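Section 4. Putting Up the Gratent Storage Shelf and Loading It

Applies to the four-post and six-post kits sold by Delbridge.

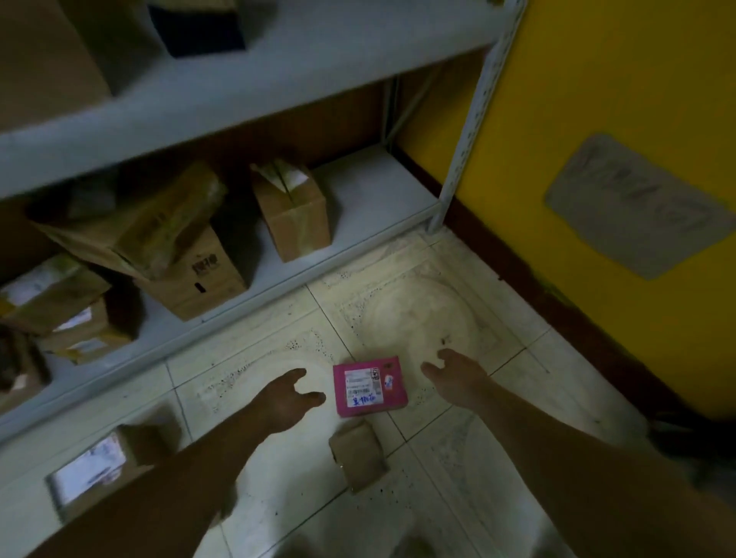 Larysa Prokopenko wrote in after the last edition to say that the old Section 4 told her to "level the unit" on page two and mentioned the leveling feet on page five, by which time she had 30 jars of plums on the thing. She asked that the feet come first. They now come first.

Before you start

Set aside an evening, or a Saturday morning if you like to be interrupted. One person can build the shelf. Two people can build it faster, provided they have agreed ahead of time which one is reading the instructions.

You will need:
a rubber mallet
a level
a wrench that fits the supplied nuts
work gloves
a drill and a masonry or wood bit, depending on your wall

The wrench in the kit fits the supplied nuts and will also bend if you ask much of it. Use your own for the final tightening.

Lay out all the parts and check them against the card in the small bag. If a part is missing, call Delbridge before building. Calling afterward also works, but you will be asked to take the shelf apart to confirm.

4.1 Feet and posts

1. Push one foot into the bottom of each post. The bottom is the end with the arrow stamped beside it. The arrow points up, which has caused some correspondence.

2. Screw every foot all the way in, then back it out two full turns. This leaves room to adjust in both directions.

3. Stand the posts where the shelf will live. Do not build the unit in the hallway with a plan to carry it in. A finished shelf is taller than most doorways and does not lean gracefully.

Note: On tile, keep each foot off the grout lines if you can. A foot that sits half in a joint will read level today and something else by July.

4.2 Shelf boards

4. Start with the bottom board. Hold it with the folded lip facing down and line up the corner holes with the holes in the post.

5. Fit one bolt per corner, finger tight. Finger tight means fingers. If you have picked up the wrench, put it down until step 9.

6. Fit the top board the same way. The unit will now stand up by itself and look finished. It isn't, and it will sway if you breathe on it.

7. Add the middle boards at whatever heights suit you. Count the holes on each post, starting at the floor, and write the number on the wall side in pencil. Matching by eye gives you a board with a slope, and you will find out about the slope when something round goes on it.

8. Fit the corner plates at the top and bottom boards. The plates go inside the post, under the board. They are the dull triangular pieces that look like packing material. Fedir Kovalchuk on our phone line keeps a tally of people who have thrown them out, and would prefer to stop.

9. Place the level on the bottom board and turn the feet until it reads true, front to back and then side to side. Now tighten every bolt, working from the bottom up.

Caution: Do not stand on a shelf board to reach the top bolts. It is a shelf. A stepladder is sold by everyone.

4.3 Fixing to the wall

10. Hold the wall bracket against the rear post, as high as it will go, and mark the wall through the slot.

11. Move the unit out of the way, check for pipes and wiring, and drill.

12. Fit the anchor, move the unit back, and screw the bracket down until it is snug. If the wall bows, pack the gap with a washer. Pulling the post toward the wall with the screw will undo all your good work in step 9.

Caution: The wall fixing is required for any unit taller than 1,760 millimeters. It is strongly advised for any unit in a home that contains a child, a cat or a door that slams.

Note: The plastic anchors in the kit are for brick and concrete. For drywall, find a stud or buy an anchor meant for drywall. Hope has been tried.

4.4 Loading

13. Put the heaviest things on the bottom board. Everybody knows this and the bottom board is still, in most homes, where the gift wrap goes.

14. Spread the weight across the board. The limit of 200 pounds per board assumes an even load. A single anvil in the middle is a different calculation, and we have not done it.

15. Add up the whole unit as well as each board. The four-post kit must not carry more than 1,000 pounds in total, however many boards you have added.

16. Keep boxes on the top board back from the front edge, and keep them light. Anything you need to lift down with both arms over your head belongs lower.

17. Go around with the wrench again after a week. Bolts settle under load. If one of them takes more than half a turn, check that the corner plate behind it is there, and see step 8.

4.5 If something is wrong

The unit rocks. One foot is off the floor. Slide a sheet of paper under each in turn, and the one that lets it through is the culprit.

A board rattles. The bolt is tight against the post but the lip is sitting on the corner plate. Loosen, push the board down, tighten again.

The holes do not line up. One post is upside down. You may wish to read step 1 aloud to whoever did it.

The paint is chipped. Touch-up paint in the light gray is available from Delbridge under the spare parts list in Section 7. Let it dry overnight before you put anything back on the board.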